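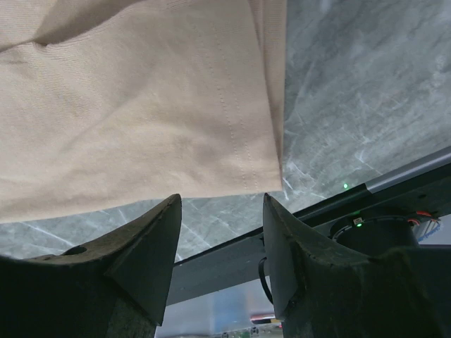 Wrist view, tan knit, fingers at the bottom edge of the cloth. Scuffed tips, see item 1.

4 Nov 2019
Budget notes, folding bench

Musa wants the equipment list before he goes into the Plendorville meeting, so I am writing it down here first, where it can be rude.

1. Fingertips. The sloping edges on both fingers are scuffed and brownish. We have been saying "one more month" since August. Kisard sells the pads in packs, 60 dollars a pack. Ask for 18 packs, expect to get six, act hurt.

2. Second gripper. Farkholm quoted 3000, not including the mounting plate, the cable, or apparently the screws. Chukwu is cheaper but wants the old one in part exchange, and I am not handing over the only gripper we have while theirs is "in transit." Shiuli has used both and prefers Farkholm for thin stuff. She also says neither will pick up a single layer of knit off a flat surface unless the tips are good, so item 1 stays item 1 however dull it looks on a slide.

3. Table covering. The gray marbled top has pale streaks running all over it, and I would like something plain under the cloth. A matte sheet is up to 200 depending on size. Shiuli points out that customers don't own matte tables. Fine. Put it under "nice to have" and we can argue in the spring.

4. Clothes. We need more garments and there is no budget code for garments. Last time I filed them as "soft test fixtures" and purchasing called to ask if I meant foam. Mostly knits please, some with stitching down the panel and an under layer showing at the side, like today's. The folder code still has trouble deciding which edge belongs to what.

5. Cable tidy. There's a loop hanging below the rail and another one curling over the black cylinder. Clips cost next to nothing. I'd buy them myself but then they become "personal property on site" and I have to fill in the form.

Not asking for: a new arm. I know Musa will be asked if we want one. The answer is yes and please don't say so, or the pads will vanish into it like last year.

To do: get Farkholm to requote with the plate and screws in. Ask Chukwu if they lend. Shiuli to check whether the Kisard pads fit both grippers before anyone signs for 18 packs of them.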